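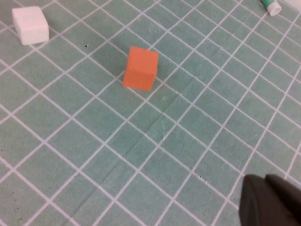

Orange and white cubes on the green mat, white grid lines.

6 November 2021, Odonden workshop

Swapped the old brown board for the green mat. The printed squares come out close to one cube wide, so I can set a block down against a line and read its place off without a ruler. Matt paint shows up well on it. The gloss samples from Gruvar went back in the drawer, too much glare under the bench lamp.

Started a sheet for block positions, 5 columns, kept in the Grusometti folder. Please write the square first and the colour second. Justinas had them the other way round in March and it took me an evening to sort out.

Tiles next. Wiped them down with warm water and a drop of washing-up liquid, no scourer.

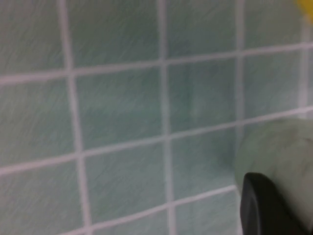 Pale green tiles, streaky finish, light grout.

The streaks run on a slant and make it hard to judge by eye whether a tile is clean. Go by the grout instead. Tamošiūnaitė quoted 114 for a tub of the matching grout, have not ordered it yet.

To do: second coat on the spare cubes, label the drawer.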